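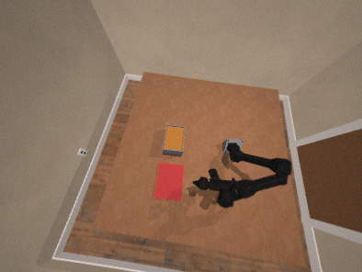
Step 1: What I was doing when it got weird
So I'm on the Caltolix simulation kit from Plarkport, trial license, reviewing it for our shop before we spend real money. The task is the Pastor starter one: red block, open box, one arm on a table. I load it, hit run, and the arm heads for the block with its fingers open and then just hangs there. No error, no warning, nothing in the console except the usual startup chatter. It sat like that for all 300 steps of the episode and then reset itself. Rude!

Step 2: Wrist camera
First guess was that the policy couldn't see the block, so I pulled up the gripper view.

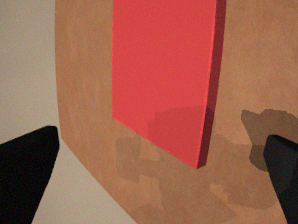
I also switched the shadow map from the default to 1,024 because the shadows looked chunky to me. That made me feel better and fixed nothing — same hang, same reset. Left it there anyway.

Step 3: Side view
Support (fast reply, credit where it's due) asked me to check where the gripper goes compared to the box. I reran it 4 times with the side camera on and saved a view for them.

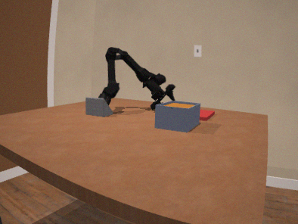
Side camera: fingers apart by the rear of the box, red block over to the right.

They asked if I'd imported my scene from an older project. Yep, guilty. I'd brought it over from Turkside back in October, and apparently the old files store the block's position from the table corner and the new version reads it from the arm base. There's a checkbox for this called "legacy origin" on page 2 of the import window. Would have loved that on page one!

Step 4: Overhead check after re-import
Ticked the box, re-imported, opened the room camera again. 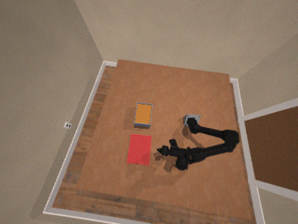 Room camera: gripper at the right edge of the red block, nothing held.

I haven't run the full batch yet, so please keep this ticket open. Also, can the importer pop up a warning when it spots an old file? I'd happily buy the kit either way, but I lost a whole afternoon to a checkbox.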